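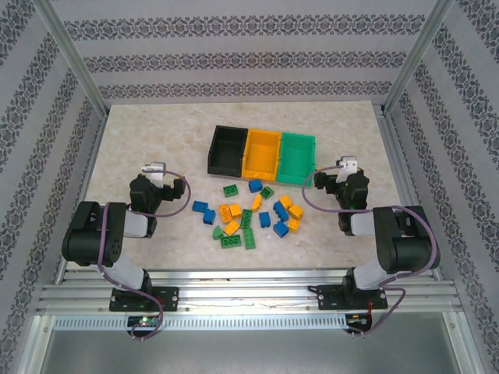 So the alarm went off again last night, 4 a.m. on the dot, and this time it was the real thing. Not in our building, thank goodness, but close enough that I could smell it through the bathroom vent before I even had my shoes on.

If you're new to the blog, I live on the top floor of a walk-up in Clamthorpe, two blocks up from the old Sönmez bakery. The fire was in the row of storage units behind the bakery, the long low ones people rent for bikes and Christmas stuff. I went down in my robe and rain boots (don't judge, they were by the door) and half the street was already out there. The fire trucks had Stovow Road closed at both ends and there were hoses all over the sidewalk.

Nobody was hurt. I want to put that up high because three of you texted me before breakfast! My neighbor Şengül Ertürk had her arms full of cat carrier, and the cat was yelling loud enough to drown out the radio on the truck. She'd also brought her passport, her laptop and a bag of frozen dumplings. She says she has no memory of opening the freezer.

I took my phone and nothing else. No keys, no wallet, no meds. I locked myself out of my own apartment and had to sit on Şengül's couch until the super came by at 7. The dumplings were very good, by the way.

Anyway, I've been stewing about it all day, so I finally did the stuff I've been putting off since we moved in. First I tested the smoke detectors. The one in the hall was fine. The one in the bedroom made a sad little click and that was it, so I went to the hardware store and bought an Ostari, the plain kind with the big button. I can reach it with a broom handle, which matters when you're my height and the ceilings are this high.

Then I packed a bag. Spare keys, a week of pills, phone charger, copies of the lease and the renters policy, socks. It's hanging on the hook by the door under my coat. I dug out the policy while I was at it and found out my deductible is $758, when I would have sworn it was $500. I also pay $90 more a year than I did at the old place, and I've got no idea why. I'll be calling them.

I walked the back stairs too. I'd never gone all the way down them before! There's a stroller on the second landing and a stack of paint cans on the first, and the door at the bottom sticks so badly I had to put my hip into it. I emailed the management company with photos. The last time I wrote to them was in August, about the mailboxes, and I'm still waiting, so we'll see. If you live here too, please write in as well. Our building is 683, they need the number in the subject line.

The street was open again by lunch. It still smells like wet ash down there and the bakery is closed, with a handwritten sign saying they hope to be back soon. I miss my sesame rolls already, but mostly I feel awful for the people who had things in those units. If anyone hears about a collection for them, leave it in the comments and I'll add it to this post.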